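Home | Reviews | Kitchen | Cleaning | Workshop | Contact

Skarnach two-finger gripper: is it any use for chores?

1 Nov 2021

The Skarnach is a hand-held gripper. You hold one end, the two fingers open and close at the other, and the idea is that a robot arm can later be taught the same moves. I wanted to know whether fingers like these could clear and wipe a table, so I used it for 20 days on jobs I would normally do by hand.

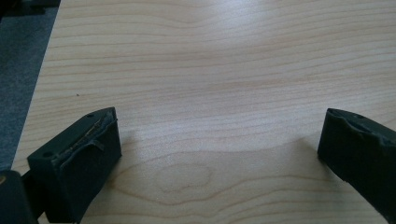

Reading time: 2 minutes

A bare tabletop is the easy part. The fingers open wide, and mugs, sponges and small boxes gave me little trouble. Cutlery lying flat on smooth wood was another matter. The tips are blocky and can't get under a teaspoon, so I ended up pushing it to the edge and catching it there. Paper was worse.

The pads are the weak point. Once the surface frays and starts to lift, thin things slip. I would want spare pads in the box, and at £360 there should be some. The Iveck I tried in March had softer pads and a poorer grip on anything heavy.

Wiping works if the cloth is folded thick. Wringing it out needs a second hand.

So can a machine do the table yet? With fingers like these it could put the mugs away, slowly. I would not leave it the cutlery. For sorting parts on a bench I'd rate it higher, as long as they are chunky and all the same size.

Score: 3 out of 5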